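Stumlow bench, two-arm build
January 15, 2025

Got in at six, before the heat came on. Tahsin had left the rail bolts finger tight and a note saying "torqued." Fixed that first. Left base plate had crept toward the middle, so every offset we saved last week is fiction. Redid both homes from scratch and wrote them on the inside of the cabinet door, where the last three sets are also written.

Purple cable still my enemy. On the right arm it gets a big loop over the motor block now, because the tidy routing from August pulled tight whenever the wrist rolled. Ugly, works in the simulator, which has no cables.

Tip-to-tip check next. Brought the grippers in slowly, one hand on the stop button like a man defusing a toaster.
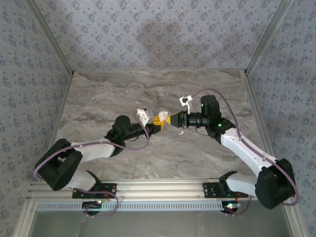
Sandamali's view is that we should quit lining up by eye and print a proper gauge block, and that she has been saying so since the Ginbridge arms. She has. I have now written it down, which I hope counts as progress. Agreed to print one at 6 mm and stop using the feeler gauge as a bookmark.

Grip settings, for whoever is on next:
Current limit 290. At 854 the pads squash flat and the finger bracket creaks.
Close speed down to half of whatever Ikechukwu had it at.
Loop delay back to default. I tried being clever and both arms started to shiver.

Moved on to the earbud case. Small, slick, rounded on every side, so a fair test of the yellow pads. Lid open is the pose we want, and the pad up by the lid has to hold without shoving it closed. 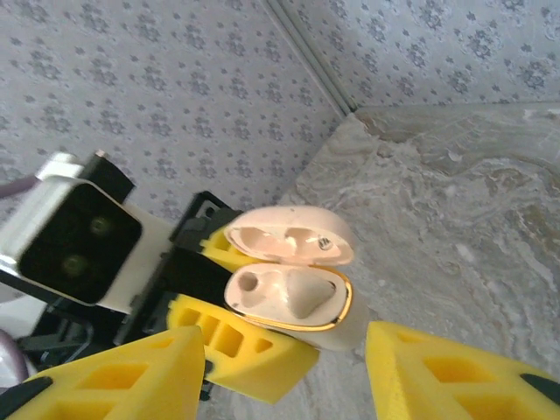
Do the pads need replacing before the long run? Leave them on until 2000 cycles, then swap both sides together, even if one still looks fine.

Still to do: strain relief on the left base, trim the zip tie tail under the right gripper, find the good hex key. Wanpen says the good hex key is a Siddiqui and went home with someone. I have checked my bag twice and will check it again tonight with the lights on.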